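Tritach Help Desk
Ticket 715
Subject: Captions run ahead of the dialogue, Limsakul season 2, episode 7
Opened by: Kulap Ratanaporn
Opened: May 6, 2026
Device: Akia streaming box, connected to the TV by HDMI
Status: Resolved

Kulap Ratanaporn wrote:

Hi! I've been a Tritach subscriber since the first season of Limsakul and I've never had to write in before, so forgive me if this is too long. The captions on season 2, episode 7 are showing up before people say their lines. It's only a bit early, less than a second I'd guess, but in this show that matters a lot (if you watch it you know, everybody stares at everybody for ages before they say the terrible thing).

The worst one is the dinner at the Foltley house, where the older sister puts down her glass and the whole table waits. I got to read her confession while her mouth was still shut. I actually yelled at the TV! I'd stayed away from every recap and every group chat for a whole evening and then the show spoiled itself.

What I tried before writing:

Stopped the episode and started it again. Captions fine for the opening recap, then early once the story starts.

Turned captions off and on. Early.

Switched from English to English with sound descriptions. Also early, by what looks like the same amount.

Restarted the Akia box. No change.

Watched a piece of episode 6. Captions perfect. So it's this episode, or it's something that happens in this episode.

My husband, Chalerm, says he can't see it, but he also says he can't see the difference between the two brothers, so I'm not counting that.

Montri Sitthichai (Tritach support) wrote:

Hi Kulap, thanks for all of this, you've saved me a bunch of questions. I watched the dinner scene on my own account and my captions were right on time, so I don't think the caption file itself is bad.

Could you try these and tell me what you see?

Play the episode on a phone or tablet, same account, same profile.

On the Akia box, open Settings, then Display, and turn off Match Frame Rate.

Check which version of our app the box has. It's at the bottom of the About page.

If you've got a sound bar or speakers hooked up, try it with just the TV's own sound. Some speakers add a small delay, and then the picture and the captions both look early.

Kulap Ratanaporn wrote:

Okay, back with homework done.

Phone: perfect. I watched the dinner scene all the way through and the confession came up exactly when she opened her mouth. It is SUCH a good scene when it works. The younger brother laughs, and I hadn't noticed the first time that he's looking at the door and not at her. I went back and watched it again, which wasn't part of the test.

Match Frame Rate off: still early. I turned it back on because the boat scenes looked jerky.

App version: the About page says 7, and under that it says up to date.

Sound: we don't have a sound bar, it's just the TV. And the mouths match the voices, it's only the words on the screen that are ahead.

One more thing that may or may not be useful. I asked my friend Duangjai Nilsuwan to check at her place, same box as ours, and hers was fine. She started from the very beginning and sat through the "previously on" part, then the credits, then the cold harbor bit, and everything lined up. So I came home and felt like I was imagining it, put on the episode again, and there it was. Early.

I've moved the box onto the other shelf in case it was getting hot, and I've swapped the HDMI cable for the one from the old DVD player. Same thing with both. 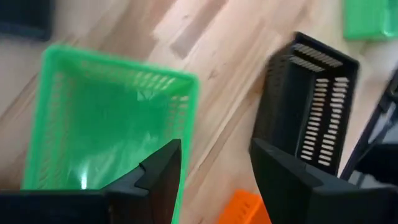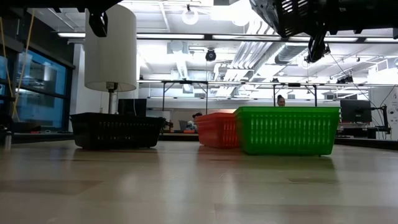
I also logged out and back in, and I deleted the app and put it back. That lost me my place in two other shows, by the way, so maybe warn people! After the reinstall I played episode 7 again and for the first time it was right. I was so happy. I texted Duangjai. Then I sat down properly that evening with Chalerm and it was early again, from the first line on the ferry.

So it can be right on my box. I just can't tell what I did differently.

Montri Sitthichai wrote:

Sorry about the lost places in your other shows. Those are kept on the account, so they should come back once you open each one and let it sit for a minute. If they don't, tell me the titles and I'll look.

You said Duangjai sat through the recap. Do you usually? There's a Skip Recap button that comes up in the first few seconds. Please try it both ways, once letting it play and once pressing the button, and compare the first line on the ferry.

Kulap Ratanaporn wrote:

Oh my gosh. It's the button.

Let the recap play: captions on time for the whole episode, as far as I watched (to the end of the dinner).

Pressed Skip Recap: early, right away, on "You brought him here?"

I did it over and over to be sure and it came out the same every time. And of course I always skip it! The recaps for this show give away who's going to matter in the episode. If they show you the lawyer from season one in the recap, you know the lawyer is coming back. I've skipped every single one since the funeral episode. The one time it worked after the reinstall, I must have been reading the caption settings on my phone while the recap ran.

Then I tried some others. Skipping the recap on episode 6, fine. Episode 5, fine. Season one, I tried the finale, fine. Only episode 7.

Also, rewinding doesn't fix it if I stay inside the episode, but if I drag all the way back to zero and let it play, it's fixed. Pausing does nothing. Fast forwarding past the recap by hand works too, so I can do that for now.

Montri Sitthichai wrote:

That's a great catch, and I can get it to happen on my Akia box now too. I couldn't before because I went straight to the dinner with the scrub bar and never touched the button.

I've passed it to Napaporn Hemmin, who works on the player. I'll leave the ticket open.

Napaporn Hemmin (Tritach player team) wrote:

Hi both. Found it, and it's a dull one I'm afraid.

The recap for episode 7 was recut after the first delivery. The new recap is slightly shorter than the old one. The video and the captions were both updated, but the skip point for the captions wasn't. When you press Skip Recap, the Akia version of the app jumps the video to the new mark and the captions to the old one, and you end up with captions running 700 milliseconds ahead. On phones the app only uses one mark for both, so you'd never see it there.

If you let the recap play, neither mark gets used. Same for dragging the bar, which explains why Montri couldn't see it.

The fix is to correct the mark for this episode. I've done that and it should reach your box within the day. You don't need to update anything. I'm also going to change the Akia app so it uses one mark like the phones do, but that's a bigger job and I'm hoping to have it in for October, when the next season starts.

Kulap Ratanaporn wrote:

Thank you, Napaporn! I understood nearly all of that.

Nothing different yet on my end, I tried just now. I'll leave it alone until tomorrow. In the meantime, can I ask, does it affect the other languages? My aunt watches with Thai captions and she's two episodes behind us, so she'd be getting to this one soon. I'd hate for her to get the dinner scene the way I got it.

Napaporn Hemmin wrote:

Yes, all caption languages on that episode used the same wrong mark, and they all use the corrected one now. Your aunt should be fine. If she's downloaded the episode already, she should delete the download and get it again, because the old mark is stored with it.

Kulap Ratanaporn wrote:

Update: fixed! I pressed Skip Recap, got the ferry, and "You brought him here?" came up right with his voice. Then I watched on to the end, since I'd never let myself go past the dinner with the captions wrong. I had no idea the father knew. Chalerm claims he guessed it back when the letters went missing, and I've asked him to show me where he wrote that down.

My places in the other shows came back too. One of them is a few minutes off but I can find it.

My aunt had not downloaded anything. She doesn't know how, she says, and please don't show her.

One small wish while I have you: could there be a setting to have Skip Recap pressed automatically? I have to be quick with the remote, and if I'm slow I see the lawyer's face and then I know.

Montri Sitthichai wrote:

So glad it's working, and thanks for sticking with it. I've added your auto skip idea to our request list as its own item, with your name on it so you'll get an email if it gets picked up. I can't promise anything on timing.

I'm closing this one as resolved. If the captions slip again on any episode, reply here and the ticket will open back up.

Kulap Ratanaporn wrote:

Will do. Starting episode 8 tonight, recap skipped.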